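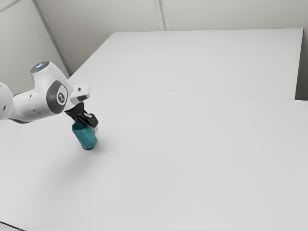
Llevaba desde septiembre queriendo sentarme a comparar con calma las dos pinzas que tengo cargadas en el simulador, y el martes por fin le dediqué la tarde entera (y un trozo de la noche, para qué mentir). La primera es la que llamo Grosura, negra, angulosa, de dos dedos; la segunda es la Akpan, más ancha y con el cierre bastante más lento. Empecé por la Grosura y por una pieza que me tiene cariño o me tiene manía, según el día: el prisma verde azulado de caras planas, que cogido por la parte de arriba y casi a ras de mesa se queda un poco inclinado hacia la izquierda. Esa inclinación me ha dado más trabajo que todo lo demás junto.

Os cuento el montaje, por si alguien quiere repetirlo en su casa. El brazo es el blanco de siempre, la mesa también es blanca y no puse ningún otro objeto encima, y el controlador es Werkidgate con los valores que trae de serie. Hice 60 agarres con cada pinza, cambiando solo la orientación de la pieza, y después otros 10 con la fuerza de cierre más baja, que era lo que de verdad me picaba la curiosidad. Entre pruebas tontas, reinicios y calibraciones, el registro acabó con unas 241 entradas, y me las he leído todas con un café al lado.

¿Y qué tal? Pues la Grosura me gusta mucho para piezas con facetas. Cuando los dedos caen sobre dos caras opuestas, la sujeción es preciosa, firme, da gusto verla. El problema viene cuando uno de los dedos pilla una arista: el prisma gira un pelín y ya lo llevas torcido hasta el final del recorrido. La Akpan perdona más ese error, pero ocupa tanto sitio que tengo que acercarme desde más arriba, y bajar el objeto a la mesa con suavidad se me hace eterno – y yo paciencia, la justa.

Con la fuerza reducida me llevé una sorpresa, porque la Grosura aguantó mejor de lo que yo pensaba. Sospecho que buena parte del mérito es del coeficiente de fricción que puse en las yemas, que quizá sea generoso de más. Tengo pendiente bajarlo y repetir la tanda completa, y también probar la cámara un poco más alta, a ver si el cálculo de la orientación mejora algo.

De momento dejo montada la Grosura. La semana que viene cargo la escena de Hedville, que tiene dos alturas de mesa, y os enseño cómo se porta la Akpan cuando hay que dejar las cosas en el escalón de arriba. Si alguno usa Werkidgate con otros valores de amortiguación, dejádmelos en los comentarios, que los pruebo encantada.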